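Trabajo final de Macroeconomía II
Tipo de cambio fijo y reservas: el caso simulado de Kvaran
Entrega: jueves, 17 de enero de 2019

1. Pregunta

¿Puede un país pequeño mantener el tipo fijo y a la vez bajar los tipos de interés para reactivar el crédito? La teoría dice que con libre movimiento de capitales, no. Queríamos ver cuánto tarda en romperse y qué se rompe primero.

2. Datos y modelo

Usamos la simulación de clase, con dos economías: Grerndale (grande, fija el tipo de referencia) y Kvaran (pequeña, moneda anclada a la de Grerndale). Kvaran empieza con 200 millones en reservas. Tipo inicial del 5 % en las dos. En el trimestre 2 Kvaran baja al 4 %. Nada más cambia.

Hoja de cálculo subida a Foro, carpeta del grupo. Ojo, la pestaña "reservas" es la buena, la otra es vieja.

3. Resultados

Primero salen los depósitos. Los bancos de Kvaran compran divisa para sus clientes, el banco central se la vende y las reservas bajan. Hasta aquí todo como en el manual. Lo que no esperabamos: el crédito interno casi no sube. La base monetaria se contrae al vender reservas y eso se come buena parte del estímulo.

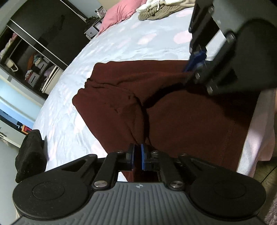

Con esterilización (el banco central compra bonos para reponer la liquidez) el crédito aguanta más, pero las reservas caen más deprisa. O sea, se gana tiempo por un lado y se pierde por otro. Al final hay que subir otra vez el tipo o soltar el ancla.

Probamos también con controles de capital parciales, copiando las reglas del ejercicio de Nullstead. La salida se frena bastante. Depende muchísimo del parámetro de evasión, que pusimos a ojo.

4. Limitaciones

Expectativas fijas, o sea que nadie anticipa la devaluación. Poco realista: con expectativas racionales el ataque llegaría antes de agotar las reservas. Tampoco hay deuda en divisa ni prima de riesgo. Falta un analisis de sensibilidad en condiciones, no dio tiempo.

5. Pendiente

Rehacer el gráfico de reservas con la escala bien. Revisar la bibliografía, faltan páginas en dos citas. Añadir el caso con prima de riesgo si se amplía el plazo.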